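Clokness Forums > Manipulation > Software (planning, perception, control)

Thread: Right arm plans through the washer lid, left arm is a saint

kalby_wrangler
OK, I give up, asking for help. Two arms, laundry task. Left arm handles the pile, right arm handles the washer. Left arm has been perfect for a week. Right arm gets a goal inside the drum and the planner hands me a path with the forearm going straight through the raised lid. Collision checking is on. I've checked that it's on so many times that the checkbox is wearing thin.

Washer is a top loader and it's still in its bubble wrap. Depth on the front panel is garbage, as you'd expect. Head camera views:

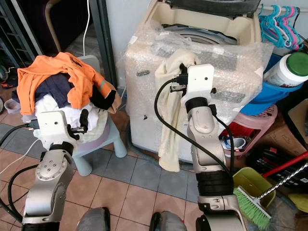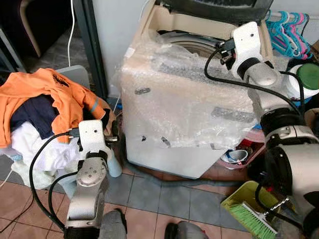 Right arm with the towel at the front of the washer in the first one, over the open top in the second.

Planner is stock Valtonen, scene comes from the head camera depth, octree at 2 cm. Of my last 95 plans into the drum, 56 came back "valid" and clipped the lid when I replayed them against a hand-built mesh. I'm now replaying everything before it gets near hardware, so the lid lives on, but that's no way to run a laundry.

tuckpoint
Before anybody says anything smart: take the bubble wrap off.

kalby_wrangler
I knew that would be reply number one. The wrap is staying. If the stack only works on appliances that have been prepared for it, I'd like to find out now.

tuckpoint
Then you've found out. Congrats.

Niilo Heiskanen
I don't think the wrap is the main problem. The wrap covers the front and sides. The lid is a thin dark panel standing against a white wall, and your arm parks itself right between the camera and the washer. I'd bet the lid isn't in the octree at all when you plan. Can you dump the map at plan time, and not a second later when the arm has moved and everything looks fine?

kalby_wrangler
OK so I dumped it at plan time. There is a washer-shaped lump with a very fuzzy front. Where the lid should be there is a clean, empty, inviting corridor exactly the width of my right forearm.

Niilo Heiskanen
That's your self filter. It's deleting the arm's points plus whatever sits behind them, and then the raycast clears those voxels as free. Padding too big, and filtered pixels being treated as "saw nothing to max range" when they should be "no information". Valtonen did that by default up to the October release. There's a flag, filtered_as_unknown, and it ships off for reasons I assume made sense to someone.

gradient_dissent
Or you could stop maintaining a voxel museum and train a policy. We run pixels to joint targets on a similar setup and have never once had a conversation about octrees.

Joni Rautiainen
And how often does it hit the lid?

gradient_dissent
It learns not to.

Joni Rautiainen
So, some.

gradient_dissent
Fewer than 56 out of 95, Joni.

Joni Rautiainen
Fair. But when yours hits it you collect more demos and hope. When this one hits it, Niilo asks for one dump and finds the bug before lunch. I'd like to keep the version where there's a bug to find.

gradient_dissent
I'd like to keep the version where the towel ends up in the drum. You can't mesh a towel. What is the planner even doing about the thing hanging off the gripper?

kalby_wrangler
Attached box. I know. It's a box the size of a folded towel, representing a towel that is extremely not folded. It's fine in free space and it lies to me near the rim.

tuckpoint
A box! In this economy.

Joni Rautiainen
We use a tall thin capsule hanging from the gripper, with contact allowed against the rim only. Cloth touching the rim is fine, fingers touching the rim is not. In Bokanance you'd do that as a per-pair allowance. Whatever you do, don't switch off checking for the entire washer during the place phase. I did that at my last job and the wrist learned about rims.

Niilo Heiskanen
Agree on the capsule. Disagree about rim contact being fine in general. A sleeve with a button on it can hang up there and then you're pulling. Put a force threshold on the lowering move.

Joni Rautiainen
A force threshold at the wrist will trip on a heavy towel alone. Been there. Watch for the change, ignore the level.

Niilo Heiskanen
I said threshold, I didn't say a dumb one.

kalby_wrangler
While you two sort that out: filtered_as_unknown is on. Now the planner treats the entire shadow of the arm as solid and refuses to go anywhere. It has gone from reckless to agoraphobic.

Niilo Heiskanen
Yes, that's the other half. Move the arm out of view, build the map, freeze the washer region, then plan. Washers don't wander. Only keep updating the floor and the pile side.

tuckpoint
Or fit a washer model once, and throw out the octree in that volume. He already has the hand-built mesh! He's using it to grade the homework when he could be using it to do the homework.

kalby_wrangler
...I hate that this is the bubble wrap guy.

The fit needs something to register against, though, and the front panel is noise.

tuckpoint
Use the drum rim and the lid edge. Ignore the front. I've been trying to help this whole time, you just didn't like my first idea.

kalby_wrangler
Update. Arms out of view, one clean capture, mesh fitted on rim and lid edge, octree masked in that volume, filter padding down, flag on. Ran 95 plans again to be fair to everyone. 2 clip the lid, both near the hinge, and I think that's my mesh being sloppy there. Hardware tomorrow with the speed turned way down. Capsule is next, haven't touched it.

gradient_dissent
So a captured pose, a hand-built mesh, a mask, a flag and a padding constant. For one washer.

kalby_wrangler
Yes, and I love it very much.

Joni Rautiainen
Post the hinge cases when you get a minute? I had a lid angle issue in Kalby that sounds close to this, and I'd want to see which link it is before blaming the mesh.

kalby_wrangler
Forearm in one, wrist housing in the other. Will upload the replays tonight if the server feels like it.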